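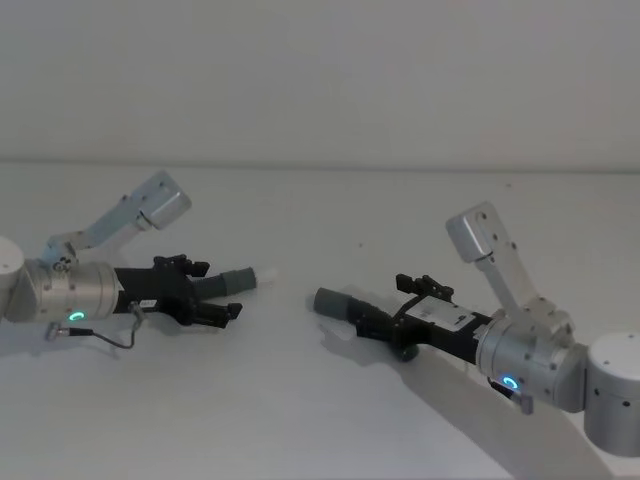 Figure 3. White tabletop against the off-white wall. The faint horizontal line is where the wall meets the back edge of the table.

4.2 The white table and the wall behind it

Let me start with the line, because it gave me more trouble than anything else in this study. If you look at Figure 3 you'll find it (it takes a second!), running across where the back of the tabletop meets the wall. The top is a pale white and the wall is a plain off-white, and under soft, even light the two come so close together that the edge nearly gives up. When I picked the furniture for the Fulcombe workroom I thought this was a great idea. I wanted a calm background, something that wouldn't compete with whatever people were working on, and I had just spent a year in a room with orange shelving.

So we had two tables. One was the white one and the other was the old oak table from the Mostau building, same height, same depth, set up against the same wall. Seventeen people took part, and each of them did the sorting and setting-down tasks from Section 3 at both tables, half of them starting at the oak and half at the white (well, nine and eight, seventeen being what it is). I logged 600 placements in all over six weeks in November and December. Larysa Tkachuk coded them from the record sheets without knowing which table was which, and I'd like to thank her again for that, as my handwriting got worse toward the holidays.

What I expected was that small pale things would be harder to find on the white top, and they were. Paper tags, white buttons, the cotton tape: people patted around for them and grumbled. Dark things went the other way and were picked out quickly on white, even the tiny black washers that vanished into the grain of the oak. No surprises there, and the numbers in Table 2 look a lot like what Halász reported for kitchen counters, so I won't go on about it.

The back edge was the part I hadn't planned for. At the oak table people used the whole depth. They pushed finished pieces right up to the wall and lined them up along it, without being asked, in neat little rows. At the white table they mostly stopped short. They left a strip at the back with hardly anything in it and then complained that the table was too small! Fotini Vrettos, who sat in on most of the sessions, was the one who spotted it, and once she had said it I couldn't see anything else. Both tops are the same size. I measured them again anyway, on a Saturday, feeling silly.

I asked people about it afterward and the answers were all over the place. A few said they didn't like reaching. Several said they weren't sure where the table ended, and one person told me she kept thinking there was a gap back there that her things would fall into. There was no gap at our wall, but I know what she means. A line that faint doesn't tell you much about depth, and if you're holding a tray of beads you're not going to test it.

Shadows helped a bit. On a pale surface the shadow under an object is a soft gray patch, and it's one of the few things telling you how far above the table something is. People setting down clear or white pieces seemed to wait for the piece and its shadow to come together before letting go, particularly near the middle of the table. I didn't set out to record this, so please take it as a note from the side of the room. Duangjai Rungrueang is planning a proper look at it with a lamp on one side, and I'm curious whether stronger shadows will speed people up or just annoy them.

We did try one cheap fix late in the study. I ran a strip of gray tape along the back edge of the white top for the final group of sessions, and the rows came back, near enough to the wall that I had to wipe off scuff marks. Only six people did the taped version, so it's kept out of the main comparison and reported by itself in the appendix. I took the tape off when we finished and the glue left a mark that Restisar spray wouldn't shift, so test yours on a corner first.

One more limit, and then on to chair height. All of this is for one shade of wall. Ottmar Sperling pointed out when he read the draft that a slightly darker paint might do the same job as the tape, and he may well be right, but the room was due to go back to the textile group and I couldn't repaint it. Section 5.1 has the paint codes for anyone who wants to try.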